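Home Bench Basics Glassware Powders Contact

Setting up to move a powder into a small flask

These notes cover the layout we use for the beginner sessions at Brodham. Allow 8 minutes the first time. Wear goggles and keep your sleeves out of the way.

Spread a dark cloth over the table and smooth it flat. Put the flask on its ring before you open any powder. Check that the neck is clean and free of chips.

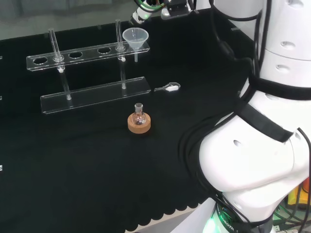
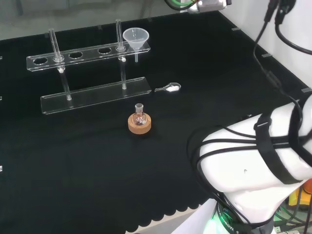 Spills are easier to deal with when you can see them. Wipe the spatula with a dry tissue and lay it down within reach of your writing hand. A black cloth like this one shows white powder well, and the round-bottom flask sits in its cork ring so you can let go of it. Keep the funnel at the end of the rack until you need it.

Hold the funnel stem in the neck with one hand. Tip in a little powder at a time and tap the funnel lightly. If it clogs, stop and clear the stem with a thin glass rod. Write the weight on the label before you put anything away.

Next: Washing and drying test tubes

Contact Ekaette Usman | Copyright Brodham | Back to top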